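Komside workshop, build meeting
22 November 2022

Present: Takumi Shibata (notes), Fidelina Quintero, Tuncay Polat, Firdevs Akbulut
Absent: Hatice Öztürkmen

## 1. Notes from last time

Accepted with one fix. The wrist bracket was printed by Firdevs, and the old notes gave it to Tuncay.

## 2. Simulated sink

Fidelina has finished the kitchen model for the dish-clearing arm. The sink is dark gray with a drainboard, set in white marble. The start layout we looked at has a plate in the basin next to the drain, a small baked item on the plate and a strawberry off to the left on the basin floor.

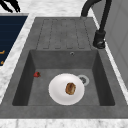

## 3. Planner runs

Tuncay ran the grasp planner 236 times overnight on his own machine. It returned a path in 235. The one failure was a timeout, and he has kept the log.

Firdevs asked for the speed limit to stay at 60 percent until the real arm has its stop button wired. Agreed.

## 4. Second viewpoint

We went over the view from the drainboard side. From there the lip of the basin hides the lower part of the plate, and the food on it is partly hidden too. A second plate is on the marble behind the basin. Takumi wants both viewpoints fed to the planner - one alone is not enough for the plate rim.

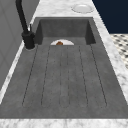 Hatice wrote in by email that she would sooner see one viewpoint working on the real arm before a second is added, and that the bench only has room for one mount anyway. Left open until she can attend.

## 5. Parts

- Shoulder motor: 80 dollars used. Fidelina to buy.
- Stop button and cable: Tuncay to wire.
- Gripper pads: Firdevs to cut a new pair from the thicker rubber.

Next meeting when the motor arrives.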